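The Mask Window

My Uncle Abelardo ran the pharmacy in Porkthorpe for most of my life, and the year they passed the county health order I was the one working the counter for him. I was nineteen, I had a car payment, and I thought I knew everything, so naturally I had opinions about the order. Everybody did! You couldn't buy gum in that town without hearing one.

The way it worked was you had to show your green card (not that kind, a little square of green cardstock with a stamp on it) to get into any business with more than five people inside. No stamp, no entry. So my uncle, Abelardo Lucero, a man who once closed early for a whole week to watch a chess tournament, cut a hole in the side wall and put in a sliding window. People without a card could walk up and get their prescriptions there. He called it the mask window even though it had nothing to do with masks. I never got an explanation.

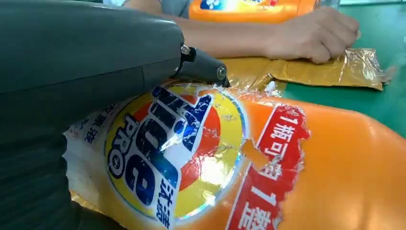
Short Fiction

The county hated the window. They sent a man named Nabil Hourani out from Imdale to look at it, and I remember him because he had the nicest shoes I'd ever seen on a person in our parking lot. He stood out there in the gravel with a clipboard and asked me whether the window was "inside" or "outside."

"It's a window," I said.

"I understand that. When someone is served at it, are they in the business?"

I told him their hands were. He wrote that down, and I swear I felt my stomach drop, like I'd just testified against my own family.

The fine came in October. It was 400 dollars, with 25 more for every day the window stayed open, and my uncle taped the letter up right next to the register where everyone could read it. That was a mistake, or maybe it was the whole idea, I still go back and forth on it. By the weekend we had two crowds. The people with cards came in the front and told me my uncle was going to get somebody's grandmother killed. The people without cards came to the window and told me he was a hero and the front door people were sheep. I'd hand one lady her blood pressure pills and get called a coward, then turn around and hand another lady the exact same pills and get called a patriot.

Mrs. Yap did both, by the way. She had her card, she'd been first in line for her shots, and she came in the front on Mondays for her own stuff. Then she'd go around to the window and stand with her brother, who wouldn't take so much as an aspirin if the government had looked at it. I asked her once whose side she was on and she said, "Honey, he can't drive anymore." And she paid for his cough drops.
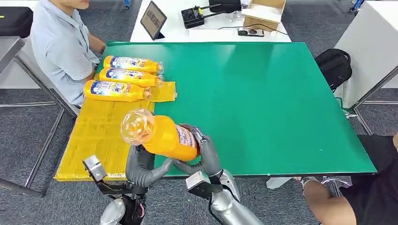 So there was a hearing. They held it in the school gym over in Devberg, with the folding chairs and the bad microphone, and it seemed like the whole county showed up. Well, the whole county with cards. The rest of them stood out on the grass and listened through the propped-open doors (which made it a kind of window, if you think about it, and believe me my uncle thought about it).

I figured he'd make a speech. I'd been dreading it all week. He had pages of notes, he'd been muttering in the stockroom, and I had actual nightmares about him quoting Thomas Jefferson into that microphone.

When they called his name he got up and left the notes on his chair. He said he believed in the shots. He'd given most of them himself, he'd given them to half the people on that board. He said he'd argued with every single person at his window and changed maybe a handful of minds. Then he said, "But I have their insulin," and sat back down.

You'd think that would've done it. I really did think so! A woman two rows up started clapping and then quit when she found out she was alone. Mr. Hourani leaned into his microphone and asked, very politely, if the window had a lock.

They upheld the fine. They also gave him a form to apply for an exterior service permit, which cost another 100 dollars and hadn't existed before that night as far as I could tell.

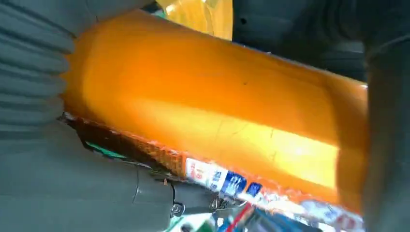 We drove home without the radio on. I was mad enough for both of us, going on about how they'd already made up their minds, how he ought to close up and let them all drive to Imdale for their pills and see how they liked it. He let me run down. He was always good at that, he'd just look out at the fields until you heard yourself.

Then he asked if I had a pen that worked, because the one they'd given him at the gym was dry, and he wanted to fill out the form before he changed his mind.

I dug one out of the glove box. He did the whole thing on his knee, in the dark, by the little dome light, and when he got to the line that said purpose of opening he stopped for a good long mile.

"Put ventilation," I said.

He laughed so hard he had to take his glasses off. But he wrote it.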